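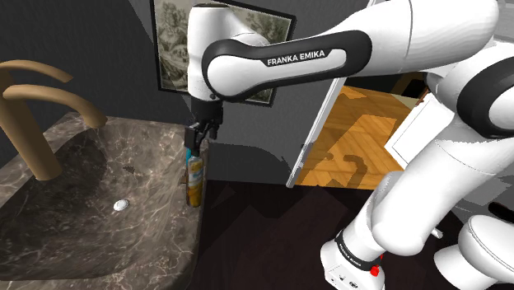

3.2 Planting trials under low evening light

The second part of the study dealt with the choice of plants for gardens that are used mainly after dusk. Pale flowers and grey or silver leaves are often recommended for this purpose, but the advice is seldom tested against the amount of light that falls on a domestic border. Materials that look rich by day can lose their detail in the evening, and a dark marble surface such as that of the sink basin in Figure 1 raises the same difficulty as a dark-leaved shrub: its shape has to be read from its edge and from whatever paler object stands beside it. In the same figure the white parts of the arm and the light blue cap of the can are the lighter neighbours of the basin. We therefore treated contrast between adjoining plants as a variable in its own right, separate from the paleness of any single plant.

Figure 1. Rendered bathroom view with robotic arm, spray can and dark marble basin.

Trial borders were laid out at Dresbridge and Senport. Both sites face west and are sheltered by a clipped hedge on the windward side. The Dresbridge soil is a heavy clay that had been dug over with leaf mould the previous autumn; Senport is on free-draining sand and needed watering through most of July. A total of 300 plants was used, all raised from plugs in the same glasshouse at Dunmore and hardened off before planting. Each site had 2 borders, one planted with pale species throughout and the other with pale and dark species set side by side.

Visitors were asked to walk the path at sunset and again when the sky was fully dark, and to mark on a plan the plants they could pick out from the far end. Path lighting was kept to shielded lamps at ankle height, directed at the paving. No lamp was aimed at a plant. Wainwright and Salazar supervised the walks at Dresbridge, and Marsden those at Senport. Plans marked in rain or mist were set aside.

At sunset the all-pale border was preferred at both sites. After dark the order was reversed at Dresbridge, where visitors marked more plants in the mixed border and placed them more accurately. The result at Senport was less clear. The dark sedums there had made little growth by the time of the walks, and gaps of bare sand between the clumps reflected enough lamplight to serve as a pale ground. Bainbridge has suggested that a bark mulch would remove this effect, and the Senport borders have been mulched for the next season. Scent was not recorded, although several visitors wrote remarks on the tobacco plants in the margins of their plans.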